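Big jar of wrapped candy – how do you keep it from turning into one lump?

Crafts, Kitchens & Cupboards > Storage and Tidying

vesna_s
Hello everyone, I've been reading this board for ages and finally have something to ask. Every January my aunt in Harnau sends us one of those enormous plastic jars of wrapped candy, the kind meant for a shop counter, and every year we get a third of the way down before the rest sticks together. The wrappers go soft and you end up peeling little bits of paper off with a fingernail. My kids don't mind, but I would like to be able to offer a guest a piece of candy that comes out of its wrapper in one go!

We keep ours on the shelf above the stove, with the lid on as tight as I can get it. Do you decant yours into smaller jars? Keep it in the original? I have plenty of room in the pantry but then everybody forgets it exists, and half the pleasure of the thing is seeing it.

Thanks in advance, Vesna

MapleAndMaëlle
Welcome, Vesna! Above the stove is your trouble, I'd bet money on it. All that steam from the pasta water goes straight up and in every time one of the kids opens the lid. Move it across the room before you do anything else.

I decant mine. I have a row of old jam jars and I fill four of them at a time, then the big one gets closed and put away until those are gone. It does mean the big jar is opened only now and then, and the little ones are empty before anything has a chance to go sticky. It also slows my husband down a bit, though not as much as I'd hoped.

florin_v
I'm going to disagree with Maëlle, in a friendly way. I ran the front counter at a hardware store for years and we had a candy jar by the register the whole time, same sort of plastic jar with a screw lid, opened maybe 60 times on a busy day. We never decanted anything and we never had a lump. What we did do was wash and dry the jar properly between fillings. People pour the new bag in on top of the old sugar dust at the bottom and that dust is what goes tacky first. Tip it all out on a tea towel, wash the jar, leave it upside down overnight, then fill it.

MapleAndMaëlle
Florin, a store counter has a door opening and closing all day and no pasta water! And with that many hands in it, I don't suppose any candy sat there longer than a week. Vesna's jar has to last until summer.

florin_v
All right, that's fair, it did go fast. I still say wash the jar.

vesna_s
I have never once washed the jar. I am a little ashamed now. It has moved to the sideboard as of this morning, and I'll do the tea towel business tonight after supper.

Kanokwan T
I grew up somewhere very humid and my mother kept hard candy in a tin with a small cloth pouch of uncooked rice in it. I still do that and I think it helps, although I will admit I have never tried a jar without the rice to compare. Change the rice every month or so. And please sew the pouch shut, don't just tie it, or you'll be picking rice out of the toffees like I was one New Year's.

One question for Vesna, are they hard candies or chewy? Chewy ones will go soft in a warm room whatever you do, and I'd take those out and eat them first.

vesna_s
Mixed! Mostly hard, with some chewy fruit ones. We can certainly manage to eat those first.

R_Tremblay
Coming in with the opposite habit from Maëlle. I like the big jar out on the table where people can get at it, and I've stopped moving candy into anything prettier. I bought a lovely glass one with a cork stopper, a Clanska I think it was, and the cork let the air in so badly that the whole lot was stuck by Easter. The plastic ones with a proper lid look a bit loud, I know, but they close well and you can see through the sides when it's time for more. I wrote a little about it on my page when I set out the fall jar, so I'll copy it over.

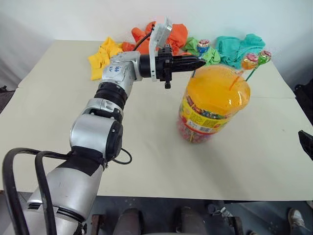 MacDonald, September 24, 2020
The fall jar is out. Orange lid, yellow label, and plenty of wrapped candies in red and pink and other colors down in the lower part, so there is something for whoever stops by. I've left the label on this year. My late wife used to soak them off in the sink and I never had the patience for it, and besides, I've come to like the cheerful look of the thing on a white table. House rules are the same as ever – dry hands, lid back on, and wrappers in the bin and not back in the jar (you know who you are).

R_Tremblay
That's the end of the copied bit. The wrappers rule is for my grandson.

MapleAndMaëlle
Oh, I do like that orange lid, Réjean. It would look very sweet with my kitchen curtains. I take back some of what I said about decanting. Not all of it.

Kanokwan T
We have the wrappers problem too. You reach in, you think you've found a good one, and it's empty. I put a saucer next to the tin and that mostly cured it.

florin_v
Has anybody tried the Wumness drying packets in place of the rice? My sister swears by them for her crackers. I'd want to check they're all right to have in with food before I put one near the grandkids.

Kanokwan T
I haven't, Florin. I would stay with rice if little ones are reaching in, since a packet looks rather a lot like a candy when you're four.

vesna_s
Reporting back! Everything came out on the tea towel last night and there was a layer of pink sugar on the bottom that I had to soak twice. About a third of the candy was past saving. The rest is back in the clean dry jar on the sideboard, with a sewn pouch of rice (thank you, Kanokwan), and I filled one small jam jar for the living room so that Maëlle doesn't feel ignored. The chewy ones are in a bowl and won't see the end of the week.

I still can't get the last of the glue off the outside where the old label was. Does anyone have something gentle for that?

R_Tremblay
Cooking oil on a rag, leave it ten minutes, then dish soap. Or leave the label on next time, like me.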